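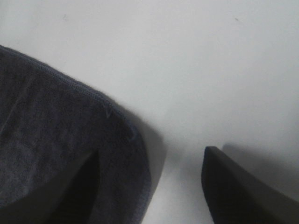 Dark blue cloth and the line of a zipper.

The lake at Droltville was emptied in December, through the old gate at the south end, and it took up to 40 days before we could see the bottom. The company said that the brown color of the water would go away with the mud. People who buy lots do not like brown water. I had worked for the county water office for a long time, and my task was to walk along the shore every morning and write the level in a book.

I liked the brown water. My grandmother used to say it was tea for the fish. When I was a boy I put my arm in it to the elbow and my hand became the color of a penny, and I believed that if I stayed in long enough I would become all that color and could live down there.

Now there was no water to put the arm in. There were cypress stumps, and between them bottles, a boat without its floor, and 113 wooden posts in two lines which led from the shore at Dirnitard to the middle of the lake and stopped there. I know the number because the company wanted them pulled out and paid by the post. The drawings called the place Lavetti Landing, but in the village it had never been called anything.

I walked out between the two lines one morning with my book. The mud had a skin on it by then, and it held me if I did not stand still. At the last post I found that the ground went down again, a round hole as wide as a barn, and in the hole there was still water. It was brown and very quiet. I threw in a line with a lead weight. The line was long enough for any lake in the county, and it did not find the bottom.

I wrote this in the book, and then I sat in the truck with the book on my knees. If I gave in the page, Kristiansen would send a pump. They had a pump for everything. The lots were already drawn, the cheapest for 3000 dollars, and the men from the office were waiting for a clean, dry lake to take pictures of before they filled it again.

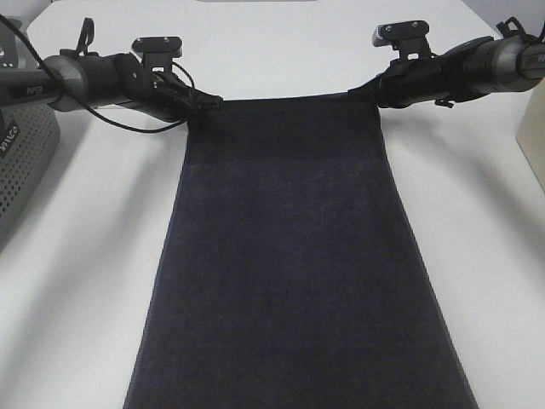 Leave it, came the voice on the radio, when I had told the whole thing, it was there before the lake and it will be there after the houses. Write that the bottom is dry. Who will walk out there to check?

I asked if this was an order. The radio made its small noise for a while.

So I wrote that the bottom was dry. They pulled out the posts, all except the last one, which broke, and in spring they closed the gate. The new water came clear from the creek, and you could see your own feet in it. The first houses were built on the Dirnitard side, with white steps down to the shore.

It was clear the first summer and most of the second. Then one morning I went down the steps of a house that was not yet sold, and I put my arm in to the elbow and looked at my hand. I stayed there until my sleeve was heavy. After that I took out the book and wrote the level, as I always did – only the level.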